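Filed under: Care & Maintenance / Tabletops and Desks

Pale wood tabletops: frequently asked questions

Which tables does this page cover?

All light-finish tops in the Celdale and Menov ranges, both solid and veneered. Dark-stained and oiled tops have separate care sheets. If you are unsure which top you have, check the model number on the underside. Celdale 94 and Menov 157 are the current light finishes.

How do I tell a smudge from a scratch?

Wipe the spot with a dry microfiber cloth, then run a fingernail lightly across it. A smudge has no edge. A scratch will catch the nail, even when it is very shallow. Faint gray lines with soft edges are usually surface residue or rubbed-in graphite.

Why do some marks show only from one side of the table?

The lacquer has a low sheen. Where it reflects a window or lamp, the grain looks washed out and slight differences in the finish become visible. Inspect the top from at least two sides, with the light low and in front of you, before deciding that it is clean.
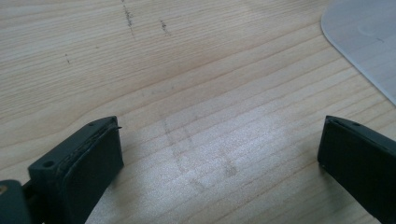 How do I remove pencil?

Use a clean white vinyl eraser with light pressure and follow the direction of the grain. Brush off the crumbs, then wipe with a damp cloth and dry at once. Colored erasers can leave dye behind. Do not use melamine foam – it is a fine abrasive and will leave a shiny patch on a satin finish.

What about dark specks or dotted streaks?

Try a damp cloth with one drop of dish soap first. If the specks stay, lay the damp cloth over them for two minutes and wipe again. Specks that survive this may be under the lacquer or part of the wood, and should be left alone.

Can I leave a plastic sheet or desk pad on the table?

Yes, if it is polypropylene or another plasticizer-free material. Soft PVC can bond to lacquer. Lift any sheet once a week and wipe both faces. Wood also changes color with light, so a sheet kept in one position may leave an outline. Wait until February before placing a pad on a top delivered in November or later.

Which cleaner do you recommend?

Miltov neutral wood cleaner, diluted as stated on the label. Gil paste is for oiled wood only and will streak on lacquer.

Can the top be sanded?

Solid tops can, lightly, by a refinisher. Veneered tops should not be sanded at home. For a replacement top, order part 463 and quote your model number.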